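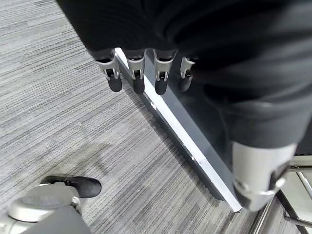 Anselmo Seixas
Shift coordinator and minute taker, Fovach Vitville

Minutes of the staff meeting on the shelf robot
Held in the break room, 18 January 2022, before opening

Chair: Lucía Ibarra, store manager
Present: 14 staff from the day and evening shifts, one technician from Saraç
Apologies: the bakery counter, who had a delivery at the same hour

1. Minutes of the last meeting

Accepted with one correction. Under "Night filling" it was written that the robot will replace the second night filler. What Lucía said was that the second night filler position is not advertised until the trial is finished. The evening shift asked that this difference is written clearly, so it is written here again.

2. Where the trial is now

The technician from Saraç gave the report. The robot is working on one task only, to take snack tubes from the steel table and stand them on the shelf unit. The walking part is stable on our carpet. The hand is the slower part. It has to find the tube, close the fingers around it, turn it upright and let go without pushing the neighbour.

At Bendbridge, where they started before us, it has handled 455 tubes in its trial. Of these, 80 had to be put right by a person afterwards, mostly tubes with the lid down or standing too near to the front of the shelf. Lucía asked if a person standing next to it all the time was included in the cost. The technician answered that it was not, and that he will ask for a figure which includes it.

A colleague from the checkouts asked why the trial has only tubes when most of our work is bags and boxes. The answer was that a tube keeps its shape and a bag does not. Bags are not planned for this year. There was some discussion about this and not everybody was satisfied. The opinion of several people was that if the robot takes only the easy goods, the people will have only the difficult ones, and the time allowed per trolley must be changed to match.

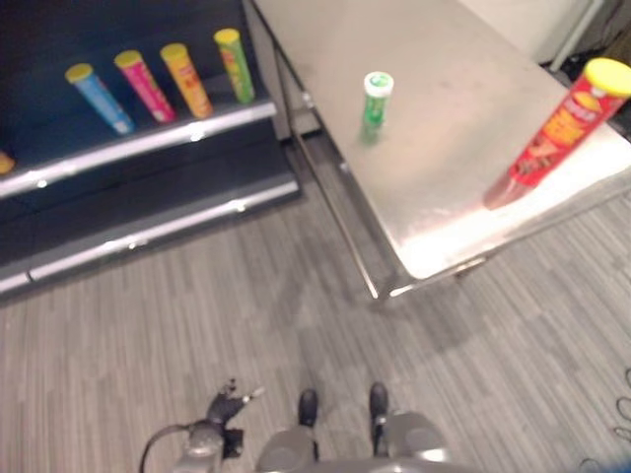 Shelf unit and steel table used for the trial.

3. Changes to the work of the fillers

Lucía read out the proposal. One filler on each shift will be the "robot attendant". This person prepares the table, checks the shelf after the robot, and presses the stop if necessary. The other fillers continue as before.

Points raised:

The attendant should not also be called to the checkouts. Last week it happened on two shifts, and the robot had to be stopped in the middle of the work. Agreed. The checkout bell does not apply to the attendant.

It should be by rotation and not always the same person. The evening shift was strongly in favour. The day shift has two people who would prefer not to do it at all, and one who would gladly do it every day. Agreed that it is voluntary until the end of the trial and that the roster is made by me.

The pay grade. At Bendbridge the attendants receive the same rate as a filler. Our people consider that watching a machine and answering for it is a different responsibility. Lucía can not decide this in Vitville but she will send the question to head office in writing and give us a copy. She was asked for a date and she said before the end of January.

Preparing the table takes more time than was expected. It was planned as a quick job between two other jobs, but it takes up to 15 minutes when the tubes come mixed in the cartons. For the moment this time is taken from the break of whoever is doing it. This must stop. Agreed that table preparation goes on the roster as normal work.

4. The hand, and what we have learned about handling

I asked the technician to explain the grip in simple words, as the attendants receive many questions from customers. He said that the thumb comes from one side and the fingers from the other, and the motors should close only as much as necessary. A glossy tube can slide in the fingers, above all when it is lying and not standing.

Our most experienced filler, who has done the snack aisle for many years, said that she never takes a tube by the middle when it is lying. She tips it with two fingers near the lid and catches it with the palm. The technician was interested and asked if she could show him at the table after the meeting. She agreed, but she wanted to know first

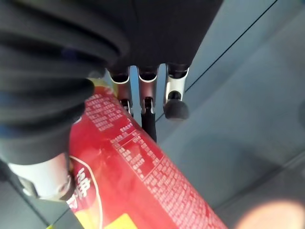
if this would count as training the robot, and if yes, whether the company or Saraç would own what she shows. Nobody in the room could answer. Lucía said it is a fair question and that until there is an answer no employee has to demonstrate anything. After this the colleague said she does not mind to show it as a courtesy, but she would like to see her question in the minutes. It is here.

It was also asked what is recorded by the cameras. According to the technician they look at the hands and the goods, but a person who is standing close can be in the picture. Staff asked for a line on the floor so that everybody knows where the recording area begins. Agreed. The maintenance man will tape it.

5. Safety

No injury to report. One near miss was reported by the day shift. A cable was lying across the way to the cold store and a trolley ran over it. Cables are to be kept on the side of the wall. The attendant checks this at the start of shift.

Nobody puts a hand between the fingers while the motors are on, also not to save a falling tube. Let it fall. Damaged goods during the trial are written in the blue book and are not charged to the shift.

6. Other business

The evening shift asked for a chair for the attendant. Lucía will look for one in the office.

A customer asked at the counter if the store will soon be without people. The colleague did not know what to say. Lucía will write two or three sentences that we may use, and she will show them to us before they are printed.

The microwave in the break room is again not heating. Reported.

Actions

Lucía Ibarra: letter to head office about the pay grade; question about ownership of demonstrations; text for customers; chair.
Saraç technician: cost figure including the attendant; written information about the cameras.
Anselmo Seixas: roster with rotation and table preparation.
Maintenance: tape on the floor.

The next meeting will be announced on the board beside the time clock. Corrections to these minutes please to me, on paper or in person.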